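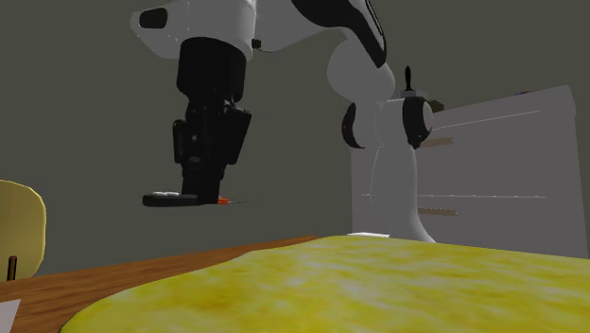 Plinditero is a traditional table finish from the Landa valley, made of beeswax, linseed oil and yellow clay. The name is used both for the paste and for the work of putting it on. It was common in farm kitchens of the valley until factory varnish became cheap.

The oldest known record of the finish is a household list from 1425, in which two jars of it are named together with candles and soap. The recipe is not given there. Later recipes differ from one village to another, but all of them ask for slow heating and for clay that was sifted through cloth.

The paste is rubbed into bare wood along the grain and left for 18 hours. After this the table is polished with wool. A new table usually receives three layers, and an old one receives a single layer every spring – in the upper villages this was done before Easter. The finish protects well from water but poorly from heat, so hot pots leave pale rings.

In the village of Sineo the work was done mostly by women, who were paid in flour or eggs. Zofia Laskowska collected 13 recipes there and published them in a small book, Wax and Clay. The Kalinowski workshop still prepares the paste in August, when the clay is dry enough for sifting.

See also: Beeswax, Linseed oil, Wood finishing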